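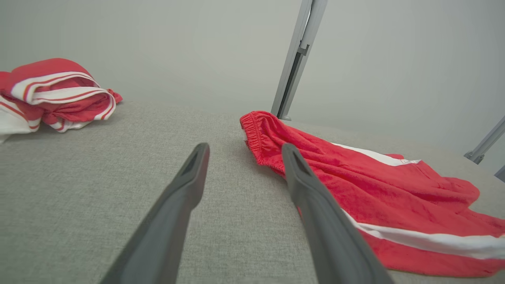 Liseré blanc devenu rose sur une tenue rouge : peut-on revenir en arrière ?

Civico > Entraide > Maison > Linge
Partager (23) | Imprimer | Envoyer par e-mail

maille_a_l_endroit

Bonjour à tous,

Je joue au hand à Drilville, dans une équipe dont le niveau ne justifie pas qu'on en parle, mais qui a de belles tenues rouges à bordure blanche. Chacun son tour, on emporte le sac du club et on lave tout. En mars, c'était le mien.

J'ai mis le sac entier dans ma Fedoruk, programme coton, 60 degrés, parce que vu l'odeur je ne me voyais pas négocier à 30. Les rouges sont restés rouges, merci pour eux. Les bordures, en revanche, sont maintenant d'un rose dragée très doux qui irait bien à un baptême. Ça touche surtout les shorts, les hauts s'en tirent un peu mieux. L'étiquette dit 100 % polyester et 40 degrés maximum, je l'ai lue après, comme tout le monde.

J'ai relavé avec la lessive Kimico « Blanc intégral » en me disant que le nom m'engageait à quelque chose. Aucun effet. Prochain match à domicile dans 17 jours. Est-ce que ça se rattrape, ou est-ce que j'annonce à l'équipe un changement d'identité visuelle ?

Précision : rien n'est passé au sèche-linge. J'ai eu ce réflexe-là, je tiens à ce que ce soit noté.

8 commentaires

tambour_battant
Réponse marquée utile par 57 membres

Ne pas avoir utilisé le sèche-linge, c'est ce que vous avez fait de mieux dans cette histoire. La chaleur fixe la teinture qui a migré, et le polyester ne la rend pas facilement une fois qu'il l'a adoptée.

Pour commencer, pas de javel. Sur du polyester, elle a tendance à jaunir le blanc et elle attaque le rouge. Vous passeriez du rose dragée au beurre rance, avec des auréoles en prime. Pas de décolorant pour blanc non plus sur la pièce entière : il ne sait pas où s'arrête la bordure et il ne vous demandera pas votre avis.

Je procéderais comme ceci, sur une seule pièce d'abord (prenez celle du gardien remplaçant) :

Remplissez une bassine d'eau tiède, 40 degrés au plus, et dissolvez-y du percarbonate à la dose indiquée sur le paquet. Faites un essai sur une couture intérieure rouge avec un coton-tige trempé dans le mélange, attendez un quart d'heure, rincez. Si le coton-tige vire au rouge ou si la couture pâlit, on arrête là.

Si l'essai passe, faites tremper une heure en gardant la bordure bien sous la surface et en remuant de temps en temps. Surveillez l'eau. Si elle rosit franchement, videz et recommencez avec un bain propre, sinon vous reteignez la bordure avec application.

Rincez à l'eau froide, longtemps, puis lavez à 30 avec deux ou trois lingettes attrape-couleurs. Séchage à plat sur une serviette claire, côté bordure vers l'extérieur. Une tenue mouillée suspendue par la taille, et la couleur qui reste descend tranquillement dans le blanc du bas. J'ai perdu un maillot de bain comme ça.

Vous pouvez refaire le tout deux fois. Au-delà, vous fatiguez le tissu pour pas grand-chose. Sur un 60 degrés, je m'attendrais à retrouver un blanc correct vu des tribunes. De près, il restera un souvenir.

Pour l'odeur, qui est quand même à l'origine du drame : un trempage de trente minutes dans l'eau froide avec un verre de vinaigre blanc, bien rincé, et à part. On ne mélange pas vinaigre et percarbonate dans la même bassine, et encore moins vinaigre et javel. Étalez chaque pièce avant de la ranger et vérifiez les bandes du bas à la lumière du jour : l'ampoule de la salle de bains est d'une indulgence coupable.
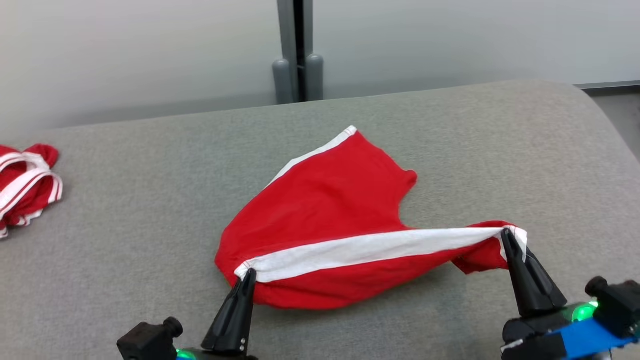 chaussette_orpheline

Le sel !! Ma grand-mère mettait une poignée de gros sel et ça n'a jamais dégorgé.

Bon, elle n'avait que du linge gris, maintenant que j'y pense. Mais essayez quand même, ça coûte quoi.

3 personnes ont trouvé cette réponse utile

repassage_interdit

Je lave les tenues d'une école de foot, environ 23 jeux par saison, donc je compatis sans m'attendrir.

Le sel ne fait rien sur du polyester teint, pardon pour la grand-mère. Pour le reste, d'accord avec tambour_battant, à une nuance près : il existe des sachets « anti-déteint » au rayon teinture, utilisables sur la couleur. C'est plus rapide que le percarbonate mais plus brutal. Lisez la notice avant cette fois, et gardez les numéros floqués hors du bain si vous pouvez. J'ai un 8 qui est devenu un 3 et l'arbitre n'a pas trouvé ça drôle.

À l'avenir, 30 degrés, tout à l'envers, essorage modéré, tambour aux deux tiers. Et on sort le linge dès la fin du cycle. Un tas rouge et blanc humide oublié dans la machine toute la nuit fait autant de dégâts que votre 60.

maille_a_l_endroit

Merci ! Essai coton-tige concluant, premier short dans la bassine depuis midi et quart. L'eau est à peine rosée. J'ai aussi mis du sel dans les pâtes, par respect.

Dernière mise à jour : mars
Imprimer | Envoyer par e-mail | Signaler un contenu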